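Biven Wool and Knit Wash Concentrate

Article no. 1586
Sold by Westerberg Textile Care

Biven is a liquid detergent for wool, alpaca, mohair, cashmere and knitted blends. It has a neutral pH and contains no bleach, enzymes or optical brighteners. Protein-digesting enzymes in ordinary laundry detergent weaken animal fibers over repeated washes, and the damage first appears as thin spots at elbows and cuffs.

The concentrate is clear and pours at room temperature. Below freezing it turns cloudy. Leave a cloudy bottle indoors overnight and shake it before use. The cleaning effect does not change.

Dosage

Hand wash: 2 capfuls to a full sink.
Machine, wool program: 2 capfuls in the main wash compartment.
Hard water: add one capful.
Do not use the prewash compartment.

Washing by hand

Fill the sink with cool water before adding the concentrate. Stir until it is evenly mixed, then lower the garment in and press it under. Soak for ten minutes. Rubbing causes felting, particularly on loosely spun yarns, so dirt should be moved out by pressing and releasing. Rinse in water of the same temperature as the wash. A sudden change between warm and cold will shrink untreated wool.

Dark and strongly dyed pieces should be washed alone the first time. Some release of color is normal in hand-dyed yarn and usually stops after the second or third wash. 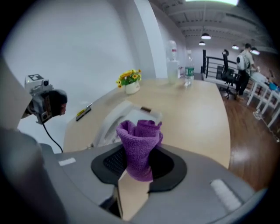

Water is removed by rolling the garment in a dry towel and pressing along the roll. Wringing stretches the ribbing and should be avoided. Dry flat, away from radiators and direct sun, and turn the piece once when the upper side feels dry. Side seams can be straightened while the knit is still damp.

Machine washing

Use the wool program with the spin set to its lowest speed. Fill the drum to no more than half. Zippers on other items should be closed, or the knitwear placed in a mesh bag. Fabric softener coats the fiber and reduces its ability to take up moisture. It is not recommended with Biven.

Not suitable for

Silk velvet, leather trim, garments marked dry clean only, and felted items with glued parts.

Scent and ingredients

Two versions are stocked: unscented, and Skikton, which has a light cedar scent. The formula is otherwise identical. The full ingredient list is printed on the back label and is sent on request.

Packaging

Bottle, 357 ml, with measuring cap. The bottle and cap are recyclable as plastic. Refill pouches fit the same bottle and are listed separately under Vovstead Refills.

Storage

Keep upright, closed and out of reach of children. Use within two years of opening. In case of contact with the eyes, rinse with plenty of water and remove contact lenses.

Product questions: Ylva Öberg, customer desk
Trade orders and samples: Ottar Lundgren

Related articles: Vovstead Refills, mesh wash bag, flat drying net, wool comb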